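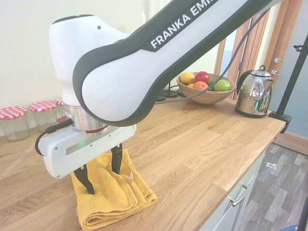 The Forsyth laboratory in Fliludville has revised the upkeep schedule for the Franka Emika arm in its kitchen cell. Gripper fingers will now be inspected after every 800 grasps and replaced as a pair - never singly. The cable at the wrist is to be checked at the start of each shift. Milagros Marquez, who oversees the cell, said the folded-towel task places the most demand on fingertip alignment. A second cell, in Pranmont, will adopt the schedule in May.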